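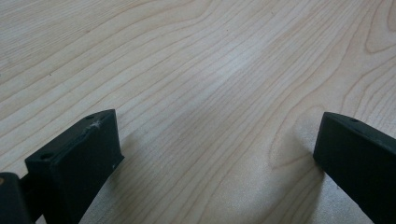
The new tables have arrived!

After a whole winter of wobbly trestles, the craft room at Esgate has proper worktops at last, and we are thrilled. The wood is lovely and pale, with long wavy grain that loops back on itself in places (go and find the swirls, no two bits match). Fourteen people came along in May to help choose them, and I think they chose very well.

Please use a mat for glue and paint, and a coaster for your tea. A soft cloth is all they need at the end of a session.

The old trestles are free to a good home, so have a word with Colleen Fraser if you could use one. Mervin Li already has his eye on the long one for his seedlings, so be quick!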